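4. What the Tickets Call Things

4.1 Color and its discontents

The tickets we inherited from the three wash-and-fold shops (Vastine, Kisley and Pirgate) have one line for a description of each item and a box for its color. The line is long enough for four or five words. The box is long enough for "blue." Much of what follows in this section can be traced to the size of that box.

Our interest is in how counter staff describe an ordinary garment when they know that somebody else, later and probably annoyed, will have to find it again. Most of the material is the sort shown in Figure 4: plain knits, plain cloths, nothing with a logo to rescue the writer.

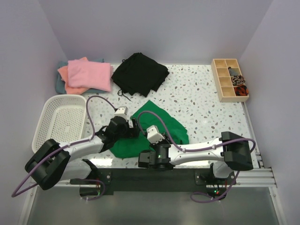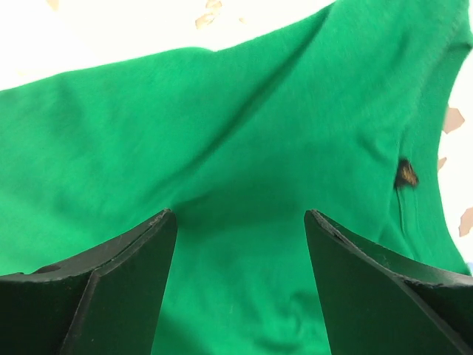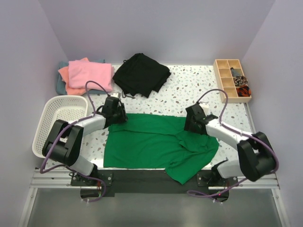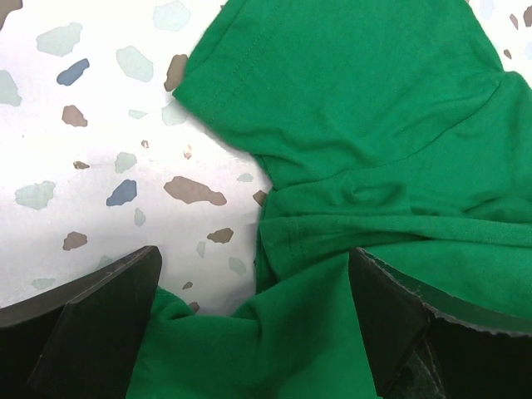

Figure 4. Plain textiles, folded and not. First picture: pink, peach and blue-gray cloths in a stack, and a black garment in a separate bundle. Remaining pictures: green knit fabric, unfolded.

The corpus holds 3,000 tickets, each describing a single item, transcribed as written, including the spellings. We kept "grey" and "gray" apart for most of the first draft, on the theory that they might mean different things to different people. At Kisley they did: one writer used "gray" for sweatshirts and "grey" for anything with a collar. The distinction was perfectly kept over the whole run of tickets and was, as far as we can tell, shared with no one. We have merged the two spellings in the analysis and feel slightly bad about it.

After merging, 16 color words occur often enough to be worth discussing. Of these, 10 are the words a child would give. The other six are where the trouble starts: "cream," "navy," "tan," "wine," "peach" and "light," the last of which stands alone on its tickets with no color after it. A light what, one wants to ask. The item line is seldom any help ("shirt, light").

4.2 Green as an easy case

We expected green to be a hard color. Studies of paint and carpet descriptions tend to find it an unruly one, with customers reaching for herbs, gemstones and stretches of the Irish coast. Laundry tickets show none of this. A green shirt is "green shirt." On a handful of tickets it is "bright green shirt," and at Pirgate it is twice "GREEN shirt," which we have coded as an intensifier.

The reason appears to be traffic. In a given day's bins there are a great many blue, black, white and gray things, and very few green ones. The word has little sorting to do beyond the first cut, so nobody spends ink on it. Blue is the opposite. Blue items carry more modifiers than all the remaining colors put together, and the modifiers multiply toward the end of the week's tickets, when the blue shelf is full and the person at the counter has begun to see the problem coming.

This fits the general view that people describe a thing as fully as they need to in order to tell it from its neighbors. It also suggests that they do so with one eye on the shelf, and that the customer's own idea of the garment hardly enters into it. Customers who come in asking for "my teal one" are handed a ticket that says "blue" and left to make their peace.

A further point concerns shade within a single garment. Knit cotton is darker in its creases than on its ridges, and a crumpled shirt offers two or three greens at once to anyone inclined to look. Counter staff are not inclined. We found no ticket of any kind that records a color as varying with the folds. The description is always of the shirt as it is understood to be, flat and evenly lit, in a condition it may not have enjoyed since it was bought. We mention this mainly for the benefit of colleagues who work with photographs and who may be tempted to sample a color from one spot on a sleeve. The people who wrote our tickets would have thought this eccentric, and they would have had a queue to say so to.

4.3 Pink, peach and the question of edges

Pink and peach are a harder pair. At Vastine the two words never occur on the same ticket date. Either a day has pink items or it has peach items, and the obvious reading is that each counter writer owned one word and used it for everything in that part of the spectrum. The shift rota, which the shop was kind enough to dig out for us, supports this. The pink writer worked mornings.

Trouble arose when a customer's laundry was dropped off in the morning and topped up in the afternoon. The result was one bag with a pink towel and a peach towel on paper, and two identical towels in fact. In other cases there really were two different towels, and both were written down as pink. The shop's own view was that it came out even.

It did not quite come out even. Across the three shops, 186 tickets carry a later note showing that the item was disputed, mislaid or handed to the wrong person. We went through these by hand. Color words at the edge of a category (peach, tan, cream, wine) turn up among the disputed tickets more often than their share of the corpus would lead one to expect. The plain words turn up less. The one exception is black, which is disputed a great deal, though seldom over whether the thing was black. People agree on the color and then cannot agree on which of the black garments it was.

We had hoped to do more with this. A black item folded into a square tells the shelf reader very little: it may be trousers, a sweater, or an apron from the restaurant next door, and the ticket is meant to make up the difference. In practice the item line on black tickets is the shortest in the corpus. "Black" is asked to do the work of a noun. At Pirgate a sizable group of tickets read, in full, "1 black."

4.4 Folded and unfolded names

Items described at drop-off are described loose, out of the bag. Items described at the shelf are described folded. All three shops wrote at both points for part of the period, before Tosh, the ticketing software they later shared, put a stop to the second note. Where we have both descriptions of one item, they differ in a regular way.

Loose items get a garment word: shirt, shorts, nightgown. Folded items get a shape word surprisingly often: square, stack, flat, bundle, "thick one." Color survives folding. Sleeve length does not, and is dropped in nearly every pair we have. Size is dropped at drop-off as well, so nothing is lost there that anybody had.

Stacks bring their own grammar. A stack of cloths is named by whatever is on top, with the lower members treated as a kind of rumor. "Pink + 2" is typical of Kisley. It is economical, and it works until someone takes the pink one. Vastine names stacks from the bottom, for reasons that had to do with how the shelves were once labeled, and so the same pile could be "pink" in one town and "blue" in the next. No customer used both shops, to our knowledge. We did, on paper, for most of a winter, and it cost us one complete recoding of the data.

We should be careful about how much weight this will bear. The paired tickets come from a limited stretch of time, and the second note was often written by somebody who could see the first. Agreement between the two is therefore likely to be overstated. Disagreement we are inclined to trust, particularly where the second writer has crossed out the first writer's word and added an exclamation mark.

4.5 The software interval

Tosh replaced the color box with a menu. The menu offers 10 colors, and anything else must be entered as "Other," which opens a second screen. It will surprise no reader who has worked behind a counter that "Other" is almost never chosen. Peach became orange at Vastine and pink at Pirgate, in both cases overnight. Wine became red. Cream became white, with what we assume were consequences.

It would be easy to tell this as a story of loss, and an earlier version of this section did. The disputed tickets don't support it. After the menu came in, disputes over color fell a little in two shops and stayed level at Kisley. The fall may owe as much to the printed barcode as to the menu, and we have no way to separate the two. What we can say is that nine words and a white did not make things worse, and that the finer vocabulary, however much we enjoyed reading it, was not doing the finding.

The free-text line survived the change, and some of the missing color words moved there. "Shirt (not really orange)" appears on a Vastine ticket from the first June of the new system. The writer is the former peach specialist. The same parenthesis follows her through the rest of the corpus, attached to towels, pillowcases and one bath mat, and we have coded it as a color term in its own right for the counts in Section 5.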